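4 Sortierplatz einrichten

Dieser Abschnitt beschreibt, wie der Sortierplatz mit Mittelschale und vier Behältern aufgebaut, belegt und nach der Schicht wieder geräumt wird. Er gilt für alle Plätze mit zweiteiliger Tischplatte. Für die schmalen Plätze an der Wand siehe Abschnitt 6.

4.1 Benötigte Teile

Tischplatte Hastska, zweiteilig, weiß
Sortierbehälter Gestden, gelb, 4 Stück
Schale aus Edelstahl, rechteckig, 1 Stück
Mikrofasertuch und milder Reiniger
Sortierliste (Vordruck 443)

Die Behälter werden ohne Deckel geliefert. Deckel sind als Zubehör erhältlich und werden nur für den Transport verwendet.

4.2 Tischplatte vorbereiten

1. Beide Plattenhälften auf das Gestell legen und zusammenschieben, bis die Fuge in der Mitte geschlossen ist.

2. Mit der flachen Hand über die Fuge streichen. Es darf keine Kante zu spüren sein. Steht eine Hälfte höher, die Stellfüße auf dieser Seite nachdrehen.

3. Die Verbinder unter der Platte handfest anziehen. Kein Werkzeug verwenden.

4. Die Oberfläche feucht abwischen und trocknen lassen.

Vorsicht: Die Plattenhälften nie allein tragen. Beim Zusammenschieben die Finger nicht in die Fuge halten – Quetschgefahr.

Hinweis: Eine feine Linie an der Stoßstelle bleibt immer sichtbar. Sie ist kein Mangel.

4.3 Schale und Behälter aufstellen

1. Die Edelstahlschale in die Mitte des Tisches stellen. Sie nimmt die unsortierten Teile auf.

2. Zwei gelbe Behälter links von der Schale aufstellen, einen hinten und einen vorn.

3. Die beiden anderen Behälter rechts ebenso aufstellen.

4. Zwischen Schale und Behältern auf beiden Seiten etwas Platz lassen, damit sich die Schale gerade nach oben abheben lässt, ohne an einen Rand zu stoßen.

5. Prüfen, ob alle Behälter leer sind. Auch einzelne Kleinteile aus der vorigen Schicht müssen heraus. Sie kommen in die Restekiste, auch wenn ihre Zuordnung klar scheint.

Die Behälter sind flach und haben einen dicken, gerundeten Rand. Zum Umstellen immer mit beiden Händen unter den Rand greifen. Ein gefüllter Behälter darf nicht über die Tischplatte gezogen werden, das hinterlässt auf Dauer Streifen.
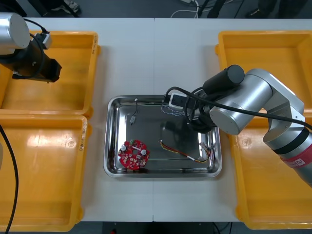

Die Reihenfolge der Behälter ist an allen Plätzen gleich. Gezählt wird von links hinten nach links vorn, danach von rechts hinten nach rechts vorn. Auf der Sortierliste stehen die Behälter als A, B, C und D. Wer die Seiten tauschen möchte, etwa weil eine Linkshänderin am Platz arbeitet, vermerkt das oben auf der Liste. Die Buchstaben bleiben dann beim Inhalt und wandern mit auf die andere Seite.

4.4 Schale befüllen und sortieren

1. Höchstens 28 Teile auf einmal in die Schale geben. Bei Teilen der Reihe Orero sind es 22, weil sie sich leicht ineinander verhaken.

2. Die Teile mit der Hand flach verteilen. Sie sollen nicht übereinander liegen.

3. Ein Teil nach dem anderen entnehmen und in den vorgesehenen Behälter legen. Nicht werfen. Die Behälter halten das zwar aus, beschichtete Teile bekommen aber Macken.

4. Teile, die sich nicht zuordnen lassen, bleiben bis zum Schluss in der Schale.

5. Ist die Schale bis auf diese Teile leer, die Menge je Behälter in die Liste eintragen und die nächste Füllung holen.

Hinweis: Reflexe auf dem Boden der Behälter können helle oder durchsichtige Teile verdecken. Vor dem Eintragen jeden Behälter einmal leicht ankippen und von der Seite hineinsehen. Hilft das nicht, die Deckenleuchte über dem Platz dimmen.

Vorsicht: Der Rand der Edelstahlschale kann nach einem Sturz scharfe Stellen haben. Eine verbeulte Schale nicht weiterbenutzen und nicht zurückbiegen.

4.5 Platz räumen

1. Behälter A bis D nacheinander in die Transportkisten umfüllen. Immer erst einen Behälter ganz leeren, dann den nächsten holen.

2. Die nicht zugeordneten Teile aus der Schale in einen Beutel geben, mit Platznummer und Uhrzeit beschriften und bei Gisela Cisternas in der Ausgabe abgeben.

3. Schale und Behälter mit dem Reiniger auswischen und mit klarem Wasser nachwischen. Scheuermilch macht die glatten Innenflächen der Behälter stumpf und ist nicht zulässig.

4. Die trockenen Behälter wieder an ihren Platz stellen. Gestapelt wird nur bei längeren Pausen ab einer Woche, dann höchstens vier übereinander.

5. Den Boden unter dem Tisch absuchen. Dunkle Kleinteile sind auf dem grauen Belag schlecht zu erkennen – am besten flach mit der Taschenlampe darüberleuchten.

4.6 Ersatz und Nachbestellung

Behälter mit Rissen im Rand werden ausgetauscht, Kratzer im Boden sind unbedenklich. Ersatzbehälter tragen die Bestellnummer 3603 und liegen im Regal Farah, unterstes Fach. Wer den letzten entnimmt, hängt die rote Karte an das Fach. Die Lieferung dauert rund 22 Tage. Die Schale ist nur zusammen mit der Gummiunterlage lieferbar; die Unterlage wird am Sortierplatz nicht gebraucht und kann in der Ausgabe bleiben.

Seit Oktober werden die Verbinder der Tischplatte mit einer geänderten Rändelschraube geliefert. Alte und neue Schrauben dürfen an einem Tisch nicht gemischt werden.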